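Zum Inhalt springen

«Die Klappe ist das Problem, der Kaffee ist es nicht»

Inese Rätsep leitet bei Kata die Gruppe für Manipulation. Ihr Büro in Drosthorpe enthält einen Schreibtisch, zwei Monitore und eine Kapselmaschine, die ausschließlich von Menschen bedient wird. Auf die Frage, wann ein Roboter diese Arbeit übernimmt, antwortet sie mit einer Gegenfrage: welchen Teil davon.

Kaffeekochen, so Rätsep, sei keine Aufgabe, es seien mehrere. «Greifen, ausrichten, einsetzen, Klappe schließen, loslassen. Für jeden Schritt gibt es ein Verfahren, das für sich genommen ordentlich funktioniert. In der Verkettung multiplizieren sich die Fehler.» Bei fünf Schritten genüge ein schwacher, um das Ergebnis unbrauchbar zu machen. Eine Gesamtquote nenne sie deshalb ungern, solange nicht dabeistehe, welcher Schritt wie oft gescheitert sei.

Trainiert wird in Drosthorpe zunächst in der Simulation. Die Testreihe vom Januar umfasste 403 Durchläufe, davon 200 mit veränderter Startposition der Gegenstände. Ausgewertet wurde von Hand. Normunds Mockus hat dafür eine Tabelle mit 18 Fehlerklassen angelegt, von «Griff verfehlt» bis «Klappe berührt, nicht bewegt». Die letzte Klasse sei die ergiebigste gewesen, sagt er. «Ein Scharnier hat eine vorgegebene Bahn. Wer sie nicht trifft, drückt gegen die Maschine. Im Simulator verschiebt sich dann das Gerät, oder der Kontaktlöser liefert Kräfte, die physikalisch keinen Sinn ergeben.»

Mockus hält die Simulation dennoch für das richtige Werkzeug. Ein Fehlversuch koste Rechenzeit und kein Geschirr. Man müsse nur wissen, was fehle: Reibung sei schlecht modelliert, Flüssigkeit gar nicht, und das Spiel in einem ausgeleierten Deckel lasse sich kaum vermessen. «Eine neue Maschine aus dem Karton ist der einfache Fall. Die Maschine in einer Teeküche nach drei Jahren ist ein anderer.»

Auch zweiarmige Systeme lösten das nicht von selbst. Ein zweiter Arm könne gegenhalten, sagt Rätsep, er könne aber ebenso die Sicht verdecken oder dem ersten im Weg sein. In vielen Durchläufen sei es am besten, wenn er nichts tue. Das zu lernen, sei für die Steuerung nicht trivial, weil Ruhe in den Demonstrationsdaten selten sauber vorkomme.

Was den Haushalt angeht, ist sie zurückhaltend. Im Betrieb, etwa an einer Theke mit festem Gerät und festem Becherplatz, sei der Einsatz absehbar. Dort lasse sich die Umgebung an die Maschine anpassen. «In einer Wohnung steht der Becher dort, wo ihn jemand abgestellt hat.» Einen Termin will sie nicht nennen. Als nächstes Vorhaben steht unter dem Namen Flundaven ein Versuch mit wechselnden Gerätetypen an, danach der Übergang auf Hardware.
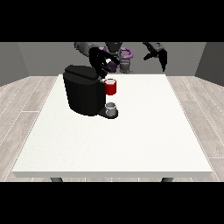
Kaffeemaschine und Roboter in der Simulation.
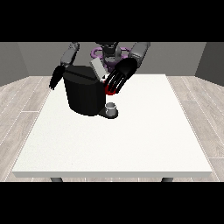
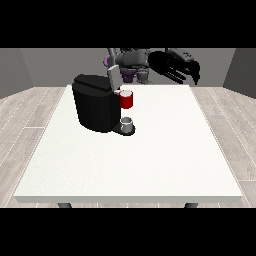 Skeptischer äußert sich Birutė Grigaitė: Die Verkettung der Schritte sei ein lösbares Problem, die Wiederherstellung nach einem Fehler sei das größere. Ein Mensch, dem die Kapsel verkantet, nehme sie heraus und setze neu an, ohne darüber nachzudenken. Eine Steuerung müsse den Zustand erst als Fehler erkennen. Solange Versuchsreihen beim ersten Fehlgriff abgebrochen und zurückgesetzt würden, messe man diese Fähigkeit überhaupt nicht. Sie schlage vor, künftig auch die Zeit bis zum erfolgreichen zweiten Versuch auszuweisen.

18 Mal geteilt · 5 Kommentare

Kontakt | Impressum | © Kļaviņa Fachmedien | Nach oben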